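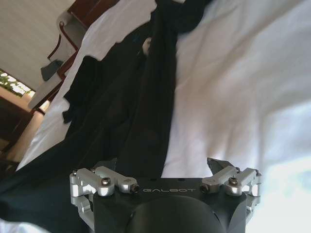 About Soler

Soler is a small laundry and clothes care service. We started in January with two washing machines, one long table and a list of 17 customers, most of them neighbors of Maite Herrero, who opened the shop. Today we wash, iron and fold for 232 homes, and the long table is still in use.

Our work is simple to explain. You leave your clothes and bed sheets with us, or we collect them at your door. We sort everything by hand. Dark clothes go apart from white sheets and towels, and navy is always washed with black, never with the lighter blues. Every pocket is checked. What we find inside goes in a paper envelope and returns to you with your order — coins, keys, very often a train ticket.

Dark cotton is washed inside out at 40 degrees or less. White bedding has its own machine. We do not use perfume unless you ask for it.

Who we are

Maite Herrero takes the orders and answers the telephone. Dzintra Lill is responsible for ironing and has taught the rest of us how to fold a fitted sheet so that it stays flat in the closet. Bonifacio Sepúlveda drives the van and does small repairs: buttons, hems, a zipper if it is not too old. Angeliki Pappas joined us last and looks after wool and other delicate pieces.

Folding lessons

Many customers asked how we fold, so we now give a short lesson at the shop. You can bring your own shirts, sweaters and sheets, and we practice with them on a bed and on the table. The groups are small. Please write your name on the list at the counter.

Collection is free inside the town. For addresses outside, please call us before and we will tell you the price.

Page last changed 09/05/2020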